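4. What the Gasis cells changed at the benches

I'll start with the thing I got wrong, as it shaped the rest of the fieldwork. I went to Altley expecting to write about speed.

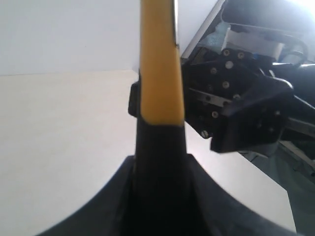

My first notebook is full of it: how long a pick takes, how long the arm waits, who is standing idle while it does. By the second week in January I had stopped writing those numbers down. People on the benches kept steering me towards something else, and in the end I let them. What they wanted to talk about was where they stood, who they could hear, and who got asked when a job went wrong.

A quick reminder of the set-up from Section 3. Ruotsalainen runs two kitting rooms, the older one at Grallimville and the newer one at Altley. Both make up small mixed orders by hand, the sort where no two trays in a row are quite the same. The Gasis cells went into Altley first and were put between existing benches, with no separate area of their own. There are 52 people on the benches across the two rooms, and I spent 288 hours in total sitting or standing near them (mostly standing, the stools are dreadful). The job log I was given covers 1189 orders, and I come back to it in Section 5. In this section I mostly stick to what people said and what I watched them do.

4.1 Looking over the arm's shoulder

Each cell has a small camera at the wrist, and the view from it goes up on a screen by the bench. The engineers think of that screen as a tool for finding faults. The bench staff had other ideas about it almost from the start, and I found them far more interesting.

Figure 4 gives a fair idea of what they get to look at. A yellow rod with a black sleeve takes up the middle, the gripper's black plates and screw heads sit to the right of it with a flat silver bar running across, and on the left there's mostly pale surface and white wall. If you're used to looking at a bench from head height it takes a while to make any sense of this. I was hopeless at it for days. Minttu Hirvonen, who had been on the Altley benches well before the cells came in, could glance up from her own tray, say "it's going in crooked" and go back to what she was doing, and I'd still be trying to work out which way was up.

I asked her how she did it and she couldn't really tell me. She said she'd stopped seeing the parts and just looked at the gaps. Several others said much the same, in different words. One man told me he only ever watched the bit of background on one side, and if it changed shape in a way he didn't like he put his hand on the stop button. Nobody had taught him that, and it isn't in the Gasis handbook, which has four pages on the screen and all of them about menus.

I think of this as a skill in the full sense, and I want to be fairly stubborn about it. It takes time to learn, some people are much better at it than others, and everyone in the room knows who the good ones are. But it doesn't appear on the training sheet, and when Altley did its yearly reviews there was no box for it. The boxes were for trays finished, trays sent back and attendance. So the people who were best at reading the arm were spending part of their day on work that, as far as the paperwork went, wasn't happening.

4.2 Who gets asked

Before the cells, if you had a tray you weren't sure of, you asked the person next to you. That sounds like a small thing. It was how nearly everybody at Grallimville had learned the job, and it was still how they did it when I was there. A new starter would hold up a fitting, somebody two places down would say "no, the other one, love", and on it went.

At Altley the person next to you might now be a cell. The benches had been moved up to make room, and in the longest row this left two people with an arm on either side of them. Both said they'd gone quieter. One rather liked it! She told me she'd always found the chat hard going and she was getting home less tired. The other asked to be moved after a month and was still waiting when I left. I don't want to smooth those two into one finding. They had the same job, the same row and the same hours, and they came to opposite views of it.

What did change for the whole room was the route that questions took. They started going to the three or four people who were good with the arms, even when the question had no arm in it. Minttu got asked about leave forms. She got asked about the heating. She put this down to people seeing her get up and walk about more, since sorting out a stuck cell means leaving your stool, and a person who is already on their feet looks like a person you can bother. I'd never have come up with that by myself, and once she'd said it I saw it all the time.

Senad Stan, who did the second round of visits with me, reads this part a bit differently. He thinks the good arm readers were mostly the people others already turned to, and that the cells only made it easier to see. He may well be right about some of them. I had no visits to Altley from before the cells went in, so I can't settle it, and we've agreed to leave both readings in.

4.3 Waiting, and what it feels like

There's a kind of waiting at the cells that I didn't meet anywhere at Grallimville. A person waiting for a delivery can sweep up, or stretch, or go and talk to someone. Waiting on an arm that has slowed down is different, because it might be about to carry on and it might be about to need you, so you stay where you are with your hands half ready. People called this "hovering". They didn't count it as rest and I don't think anyone should.

The supervisors did count it as rest, at least to begin with. The trial plan set a target of 2000 trays for each cell before its first full service, and the rota had been drawn up as if every minute the arm was moving was a minute its minder could have off. When I showed an early draft of this section to one of the supervisors he was quite put out, then went and stood at a cell for a morning. He came back and changed the breaks. I mention it partly because it pleased me and partly because readers ought to know that my being there altered things. The notes from after that change are marked as such in the appendix.

4.4 Hands

The last thing is smaller and I nearly left it out. Bench staff talked about their hands a great deal. The cells had taken over some of the fiddly pushing and gripping, and those who'd had sore thumbs were plainly glad of it. A few of the same people also said they'd become clumsier. When a cell was off and the work came back to them, they'd lost the knack of certain fits and had to think about them.

One asked whether she could have a day a fortnight on a bench with no cell, to keep her hand in. Her supervisor said yes straight away, and then the rota software wouldn't let him enter it, as it had no way of giving a cell minder to a plain bench without logging the cell as broken. They got round it with a paper sheet pinned by the door. At the end of my last visit there were six names on it, and the cells were still being logged as broken on two of those days. I deal with what that does to the order log in Section 5.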